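Gudesley、冷凍肉まん「Jistell」の蒸し時間を17分に統一
2月／文・Misaki Takagi(Gudesley 広報室)

このページを印刷する｜メールで送る

食品メーカーのGudesleyは、冷凍点心シリーズ「Jistell」の肉まん、あんまん、野菜まんについて、パッケージに記載する蒸し時間を一律17分に改めます。2月出荷分より順次切り替え、価格と内容量は据え置きます。中身も変わりません。変わるのは裏面の文字だけで、そのためにプレスリリースを一本出すのかという声は、すでに社内から頂戴しています。

これまでの表示は「15分から20分、様子を見ながら」でした。発売以来、弊社のお客様窓口には「様子とは何の様子か」というお問い合わせが絶えず、担当者が電話口で湯気の立ち方を言葉にしようとして黙り込む場面もたびたびありました。開発部としては読者の良識に委ねた名文のつもりだったようですが、夕食前の空腹時に良識を求めるのは酷であるとの結論に至りました。

新しい時間は、調理器具メーカーKwokの試験室を借りて決めたものです。鍋に載せるせいろ、金属製の蒸し器、卓上の電気蒸し器など23機種を使い、のべ2000個超を蒸しました。試食はすべて社員が担当し、後半になるにつれて感想欄の記述は目に見えて短くなっています。最終週の記録には「まん」とだけ書かれたものが2件あり、集計上は「良」として扱いました。

17分は、湯が沸いて蒸気が上がってから冷凍のまま並べた場合の時間です。水の状態から火にかける方は、沸騰するまでの時間を含めずにお計りください。まん同士は指一本ほど間を空け、途中でふたを開けないようお願いします。それでも開けたくなる方が一定数いらっしゃることは把握しており、開けた場合は1分足していただければ結構です。

電子レンジの加熱時間は従来どおりで、今回の改定の対象外です。この件については開発部内でいまだ意見がまとまっておらず、続報をお待ちいただくほかありません。

旧パッケージの商品も品質に違いはなく、同じく17分でおいしく召し上がれます。お手元の在庫は捨てず、裏面の「様子を見ながら」の部分だけ読み飛ばしてください。

新パッケージは、食品スーパーBedardの各店および弊社通販サイトで取り扱います。取材および商品サンプルのご依頼は、広報室の高木までご連絡ください。午後3時前後は試食の時間と重なり、電話がつながりにくくなっております。

関連リリース
・Jistell あんまん、こしあんとつぶあんの表示を大きくしました
・Gudesley、からしの小袋を別添に戻します
・Bedard全店で冷凍点心の売り場を移設
・お詫び：「様子」に関するお問い合わせへの回答が遅れた件

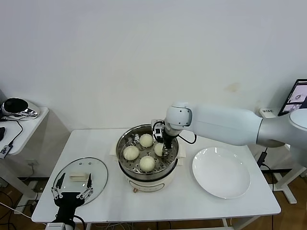
読者の声：うちは母の代からずっと20分です。3分早く食べられると言われても、その3分で酢じょうゆを用意してきたので正直困っています。あんまんのほうは17分で試してみますが、肉まんは当面このままでいくつもりです。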